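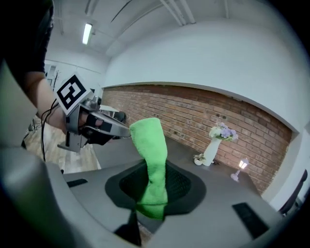 What made the folding robot at Listska pull its own arms together?

A timing error in its training recordings. The data from the left hand was running 200 milliseconds behind the data from the right, and the robot learned the delay along with the task.

Olumide Nnaji was at the test bench when it happened. He runs the recording and testing work at Listska, a small company in Trillberg that teaches two-armed robots to handle cloth. The robot is called Ojo. In September it was passing a cloth from its right gripper to its left, a move it had been practicing for most of the month, when the right arm started to pull away before the left had finished closing. The left gripper missed the cloth, kept going, and hit the right one at the wrist.

"It wasn't loud," Nnaji said. "A click, and then the motors pushing against each other. The arms are supposed to stop themselves when the force gets too high, and they did, but it took longer than I would like. I hit the stop button as well. I don't know which of us was first."

A finger on the left gripper was bent and a mounting bracket cracked. A coworker had been reaching in to straighten cloths between runs for the whole afternoon. Her hands were at her keyboard when the arms met.

"That's the part I wrote up first," Nnaji said. "The bracket is a cheap piece. We had got used to leaning in while the arms were live, and I had done it as well that same day."

For the first two days the team looked in the wrong place. They suspected a loose joint, then the camera on the left wrist, then the controller. Nnaji swapped the controller for a spare and ran the handover again at quarter speed with everyone standing back. The right arm still left early.

"Slow, you could see it plainly," he said. "The left one was doing a perfectly good grasp. It was doing it late. Every part of the robot was working and the thing it had been taught was wrong."

Ojo learns from people. An operator stands at a table with a Pinix hand-held gripper in each hand and does the job the way the robot should do it, picking up a cloth, shaking it out, passing it across, laying it down. The grippers log their position and how wide the jaws are open. Software then matches the left and right logs by their timestamps, and the matched recordings become training material.

Each Pinix keeps its own clock. The clocks are set against each other when the system starts up, and Nnaji had assumed they were checked again whenever a gripper was reconnected. They were not. If a cable worked loose and was pushed back in, that gripper restarted with its clock behind, and nothing on the screen said so. 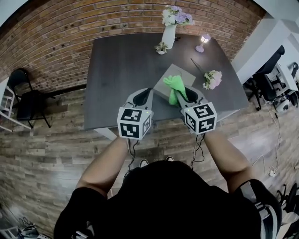 "The cable is a nuisance on a cloth job," Nnaji said. "You twist your wrists a lot, you pass things over and under, and the cable follows you. If it catches on the corner of the table it can come out a few millimeters. You feel it, you push it back in, you carry on. We all did that. I told new people to do that."

He went back through the set by hand. There were 700 recordings of the handover, and he played the left and right logs side by side, looking for the moment when both grippers should be closed on the same cloth. In 186 of them the left hand appeared to close after the right hand had already let go.

"Which is impossible," he said. "If that had really happened the cloth would be on the table, and on the video it's going across fine. So once you know to look, it takes ten seconds. We just had no reason to look, because the person doing it had done it right."

Asked why the robot had managed so many handovers before the crash, Nnaji said the good recordings had been carrying the bad ones. Ojo had learned something between the two – usually close enough, now and then not. A thicker cloth hid the problem because the right gripper was slower to slide off it. The cloth on the day of the crash was a thin one.

The bad recordings were thrown out. Nnaji considered correcting them by shifting the left log forward, and tried it on a handful, but the delay was not the same in every one and he decided he would sooner record again. That took the team four days.

Several things have changed at the bench. Operators now tap the two grippers together at the start and end of every recording, which puts a sharp bump in both logs. If the bumps do not line up, the software rejects the recording and says why. A gripper that loses its connection ends the session, and both have to be restarted. The cables are held with a clip at the connector.

The rule about hands is stricter too. The arms are powered down before anyone reaches over the table, and the key comes out of the panel and goes in that person's pocket. Runs take longer. A test of 400 handovers used to fit in a day and now goes into the next morning.

"I had some complaints about the key," Nnaji said. "I had some from myself. You want to fix one corner of a cloth and it's a minute of walking back and forth."

The force limit on both arms has been lowered as well, and that has brought its own trouble. Ojo now stops sometimes when it drags a heavier towel along the table, with no collision at all. Nnaji has not settled on a number.

"For now it stops too often," he said. "I'm leaving it there until the new fingers arrive, and then we'll go through the towels again."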